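Husosix moves its shared hosting customers to a new control panel, old logins close in April

23 Nov 2022
By Anika Villanueva

Web host Husosix is dropping the control panel its shared hosting customers have used for years and moving everybody to Carnia, a panel it has been building in house. First accounts go over this week. Last ones by the end of March. The old login page goes dark in April and the company says there will be no extension this time.

The move covers shared plans and the small reseller plans. VPS customers are left alone for now.

What changes. File manager, email accounts, DNS records, databases and backups all go under one menu. One login for billing and hosting, which people have been asking for since forever. Two-step sign-in gets switched on for every account at first login and you can't turn it off, only choose between an app code and an email code.

What doesn't change. Nameservers stay the same. IP addresses stay the same for most accounts. Mail passwords carry over. Sites should not go down during the move, according to the notice sent to customers on Monday, though there is a window of up to 43 minutes where you can't edit files or add mailboxes. Visitors to the site won't see anything different during that window, the notice says.

"We copy first, then we lock, then we copy what changed, then we switch," said Chukwuemeka Sani, who runs the migration team. "The lock is the part customers will notice. We put it at night, in the time zone on the account. If your time zone is wrong in your profile, fix it now."

Worth doing. Plenty of older accounts still have the default time zone from signup and would get locked in the middle of a work day.

The test group

Husosix ran 300 accounts through the move in the fall before opening it up. Tamunoemi Briggs, support lead, said most of the tickets that came back were about cron jobs. Carnia stores them in a different format, and jobs that called PHP by its full path on the old servers stopped running because the path is not the same.

The migration tool now rewrites the path on its own. It does not catch jobs inside a shell script, so if you have one of those you need to open the script and check it by hand. Help page for this is up already, under "Scheduled tasks".

Other thing that came up was email forwarding. Forwards to an outside address worked fine. Forwards with a filter in front of them did not always keep the filter. That was fixed before this week's batch, Briggs said, but she still asks customers to send themselves a test message after the switch.

Prices

No change to monthly prices on current plans until renewal. After that the cheapest plan, the one with a single site and no staging, goes away and those customers land on the next plan up. They keep the old price for one more term. After that, full price. The notice is not very clear on this and we asked twice, that is what we were told.

Backups are the other money question. Daily backups are kept for seven days on all plans under the new panel, up from three. Longer storage is a paid add-on. Restoring a backup is free, on the old panel there was a fee if support did it for you.

Resellers less happy

Benjamín Zúñiga has a reseller account at Husosix and uses it to host sites for restaurants and a few dental offices. He got his date last week and is not pleased with it.

"It's the week before Christmas. My clients are changing their hours, their menus, everything," he said. "I asked for January and got a form reply."

He also pointed out that white labeling is not ready. On the old panel a reseller could put a logo and company name on the login page. On Carnia the clients will see the Husosix name until that feature ships. Sani confirmed it's not in the current version and said it is planned before the old panel closes, no date given. Resellers who need it can ask to be moved in the last batch – there are 1497 reseller accounts in total and the final group has room, he said.

Zúñiga has now asked for that. No answer yet when we spoke.

Some are looking elsewhere. Valtham, a smaller host, put up an offer on Tuesday for anyone leaving Husosix, with free transfers for up to 300 sites per reseller and the first two months at no charge. Omolara Lawal from Valtham's sales side said sign-ups started comming in the same afternoon, but wouldn't give numbers. The offer runs until the end of the year. Read the terms though, the free transfers cover websites and databases, mailboxes are extra.

Before your date

Your date is in the billing area under "Notices", and also in the email from Monday if you didn't delete it. You can move it once, later or earlier, as long as you do it five days ahead.

Download a full backup from the old panel and keep it on your own computer. Old backups do not go over to Carnia and will be deleted along with the old panel.

Check the contact email on the account is one you can read. The first login link goes there and nowhere else. If it's the address of the web designer who left in 2017, now is the time.

Third-party tools that log in to the old panel, so some backup plugins and the Haruna deploy tool, will stop working on the day. Haruna has a beta connector for the new panel. Works for file uploads and not databases so far. Anyone using it for databases should ask for a late date.

FTP keeps working with same host name and password. Plain FTP with no encryption gets turned off in April too, so set your program to FTPS or SFTP.

Phone support has longer hours through the end of March, chat is open all day as before. We'll update if the reseller dates change.

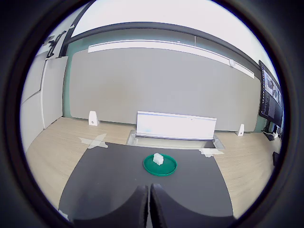 Do I have to change my nameservers when my account moves to the new panel?

Nameservers stay as they are, so there is nothing to change at your domain registrar. Just check your DNS records in Carnia after the switch, mainly if you added any by hand.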